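Can a robot arm clear a kitchen table yet, or is it all demo?

Reading time: 4 min

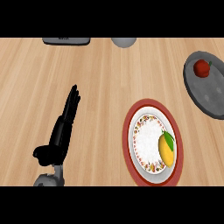
What I'm trying to find out

My brother-in-law is convinced we'll all have one of these by the time my youngest is out of school. He keeps forwarding me stuff, and the latest was a simulated table with one arm, a black hand, a mango on a plate and an apple on a tray. The chore he has in mind is simple enough. Pick up the fruit, put it somewhere sensible, take the plate to the sink. My seven-year-old does it for a sticker.

I run a small lunch place, 13 tables, and clearing is the job I can never keep people in. So I'm not against the idea. But I've been sold things before. We had a Ruvport floor machine on trial in July and it spent most of the month stuck under the same bench, beeping.

So can a machine with a hand like that do a real table, with real leftovers on it, at a speed that matters? And does it mean anything when it works in a simulation? I'd like to hear from people who have had one of these on the premises. I've already read the brochures.

Posted 09/12/2024 by halfpastlunch

gritty_bearing

Short version, no, not for your place.

Longer version. I look after packing equipment at a plant outside Griscombe, and we had a one-armed unit with a five-fingered hand in for a trial. The job was moving fruit from a tray to a plate-sized fixture, so pretty close to what you're asking. Round fruit was fine when it sat alone with room on every side. An apple on a tray by itself is about the kindest thing you can ask a hand to pick up. A mango is worse than you'd think. It's long, it rolls on one axis and not the other, and if there's a leaf still on it the hand may decide the leaf is the handle.

We logged 2,178 picks before the trial ended. I'm not going to quote the success rate because the vendor and I never agreed on what counted. They counted it as a success if the fruit ended up in the target. I counted it as a failure if I wouldn't have sold the fruit afterward. Ask about that before you ask about price.

Plates are a separate problem. A dinner plate lying flat gives you very little to get fingers under. People tip it up with a thumb without thinking, or slide it to the edge of the table. If you've got placemats, now the plate wants to drag the mat along with it. Our unit was never even asked to try plates, and I noticed the sales people didn't bring it up.

On speed, the best cycle I timed was 40 seconds for one piece of fruit, including the hand hovering while it thought things over. A slow teenager beats that with a phone in the other hand.

mopbucket_ed

they cant even make a vacuum that does corners. save your money and pay the dishwasher more

thirdshelfdown

I'd split your question in two, because I think the simulation part deserves a fairer answer than it usually gets on here.

Practicing in a simulation is a reasonable thing to do. You can put the plate in a slightly different spot every time, swap the apple for something else, change the table, and run it all night without breaking any dishes. We did some of this at the community college shop where I help out, using a package called Fonix, and the arm did come out of it better at reaching for things. I was surprised how much better.

What didn't carry over was anything to do with touch. Simulated fruit has no soft spot. Simulated plates have no gravy on the rim. We had a grasp that worked over and over on the screen, then on the bench it squeezed the first plum flat and dropped the second. The people running it spent weeks on friction settings and I'm still not sure they got there.

So when somebody shows you a clean table with two pieces of fruit on it, ask to see the next step up. Cutlery under a napkin. A glass with an inch of water left in it. Two plates stacked with a fork in between. If they can show you that on a real table they didn't set themselves, I'd start paying attention.

I half disagree with the poster from Griscombe about five-fingered hands, by the way. They look silly for packing but your cups and door handles were made for fingers. For a lunch place I'd still take a bus cart. The Peñalver one we use in the cafeteria cost $355 and has never needed an update, though one wheel squeaks.

Contact us | Copyright, all posts remain with their authors | Back to top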